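Can a robot tidy up after a snack yet? At the Bravness lab in Bikham, I watched one try, and I was grinning like a kid. The chore is tiny -- one sweet, one dish.

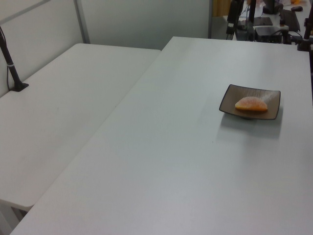
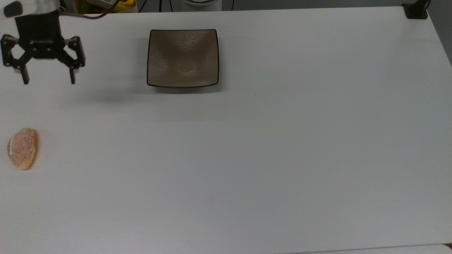

An orange sweet and a square brown dish, at two moments.

Ostov, the software behind the arm, trained on 3000 tries. In April it managed 79 clean moves in a row! Soft, sticky things are still hard, and a full sink is years off. I'd happily wait 15.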